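Bidton Trittlicht N4 im Test: Bewegungsmelderleuchte für Flur und Treppe

Das Bidton N4 ist eine batteriebetriebene Orientierungsleuchte für Haushalte mit älteren Bewohnern. Getestet wurde das Set mit 4 Leuchten, Klebepads und Schraubmaterial. Der Testzeitraum begann im November, Testort war eine Wohnung über zwei Etagen mit gerader Holztreppe und fensterlosem Flur.

Montage

Die Leuchten werden magnetisch auf einer Grundplatte gehalten. Auf glatt gestrichenem Putz hielten die Klebepads durchgehend, auf Raufaser löste sich eines nach neun Tagen. Für Treppenbereiche ist deshalb die Schraubbefestigung vorzuziehen. Die Bohrschablone auf der Verpackung stimmt, die mitgelieferten Dübel sind für Gipskarton ungeeignet.

Licht und Sensor

Die Farbtemperatur beträgt laut Datenblatt 3000 Kelvin, der Lichtstrom bis zu 100 Lumen in der höheren von zwei Stufen. Für die Nacht genügt die niedrige Stufe. Stufenkanten zeichnen sich bei Montage knapp über der Sockelleiste deutlich ab, bei Montage auf Augenhöhe blendet die Leuchte beim Abstieg. Der Sensor reagiert quer zur Laufrichtung schneller als frontal – am oberen Treppenabsatz sollte die Leuchte also seitlich sitzen. Die Nachlaufzeit lässt sich nicht verstellen. Wer auf halber Treppe stehen bleibt, steht nach kurzer Zeit im Dunkeln und muss eine Bewegung machen, um das Licht wieder auszulösen.
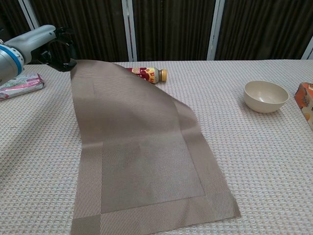
Tischset in Graubraun, gerippt gewebt, mit abgesetztem Rand.

Batterien und Haltbarkeit

Jede Leuchte benötigt drei AAA-Zellen. Die Leuchte im Flur löste im Testzeitraum 926-mal aus, gezählt mit einem separaten Kontaktlogger, und lief am Ende noch mit dem ersten Satz. Eine Warnanzeige für schwache Batterien fehlt. Für ein Produkt, auf das man sich nachts verlässt, ist das ein klarer Mangel. Das Vergleichsmodell von Narberg blinkt rechtzeitig rot, schaltet dafür bei Dämmerung unzuverlässig.

Bedienung

Der Schiebeschalter liegt auf der Rückseite und ist schwergängig. Vasanthi Jayasinghe, 81, konnte ihn mit arthritischen Fingern nicht betätigen, das Abnehmen vom Magneten gelang ihr ohne Hilfe.

Bewertung

Licht: gut
Sensor: gut
Montage: befriedigend
Bedienung: ausreichend

Das N4 eignet sich für Flure und kurze Wege zum Bad. Für Treppen nur verschraubt und mit einer zweiten Leuchte am unteren Absatz.

Test: Rizwan Ansari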